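A Sunday at the Clolell workshop

Well, what a turnout! When we put the notice in the July newsletter we thought we might get a carload or two of the usual faces, and instead we filled the bus, filled two more cars behind it, and still had people ringing on the Saturday night asking if there was room for a grandson. There was, as it happens, and he asked better questions than most of us.

For those who couldn't make it, the Clolell workshop is out past the old Robles dairy, where the road turns to gravel for a bit and you begin to think you've missed it. They open the doors to the public once a year. Severino Requena, who runs the assembly side, met us in the car park with a clipboard and a very large thermos, and he had us signed in and wearing our visitor stickers before the stragglers had finished looking for their hats. He's a lovely speaker - quiet, but you find yourself leaning in to hear him.

We started with a walk through the front of the building, where the Narnberg machines are. These are the big ones, behind yellow fencing, and they do the packing for a couple of local firms. I'm told each one can shift 293 cartons in an hour when everything is going to plan, and Severino was good enough to admit that everything going to plan is a matter of opinion. They ran one for us at half speed. It's a strangely graceful thing to watch, and I think Margaret's lot would have stood there all day if the tea hadn't been mentioned.

Tea was in the upstairs room (thank you to everyone who brought a plate, and the lemon slice has been asked after by several people, so would whoever made it please own up). Then we were split into three groups for the part I'd been looking forward to, which was the small-parts bench at the back.

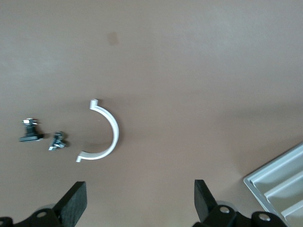 Small parts, Severino told us, are where most of his grey hairs come from. A big carton is easy enough for a machine, as it has flat sides and it stays where you put it. Little fittings are another story altogether. They come in every shape going, they roll, they catch on each other, and the fingers have to come down in just the right place and close just hard enough. He had us look at the white plastic bracket, the one curved like a letter C, and asked where we would pick it up. Half of us said by the middle of the curve and the other half said by one of the little square tabs at the ends, and there was quite a lively debate about it before he let on that he'd had the same argument with his own staff! The two black fittings with the metal on them, lying beside it on the brown table, are harder again in his view. Metal can throw the light back at the camera, and black plastic and its shadow can look like the same thing to a computer. I'd never once thought about a shadow being a nuisance to anybody, but I've been noticing them ever since.

The camera is a small one down at the wrist of the robot, so it looks out past its own two fingers, a bit like you or I looking down at our hands while threading a needle. The software is called Ullier and was written mostly on site. It learns from practice attempts, and they'd done 700 of them on small fittings before our visit, good and bad all kept. Somebody asked why on earth you'd keep the bad ones. Severino said he learnt to drive by hearing about his brother's accidents, and we left it there.

We each got a turn at guiding the arm with the hand controls, slowly, with one of the staff standing close by with a finger on the stop button. It's much harder than it looks. I was sure I had the fingers lined up beautifully and I was a good thumb's width out. The grandson I mentioned had no trouble whatsoever. My own hands shook like a leaf, but I did get a clap from our group at the end, and I'll take a clap where I can get one.

A few bits of housekeeping. Somebody left a navy cardigan on the bus, and it's hanging behind the door in the hall office. If you still owe for the fare it's 13 dollars, and you can pop it in an envelope with your name on the front. Clolell have said they'd be glad to have us again next year and would take a weekday group as well, if enough people are keen, so please put your name on the sheet beside the noticeboard and say which you'd prefer.

We gave Severino and his team a card and a jar of Jean's marmalade by way of thanks. He has since sent a note to say the marmalade didn't last until the Tuesday.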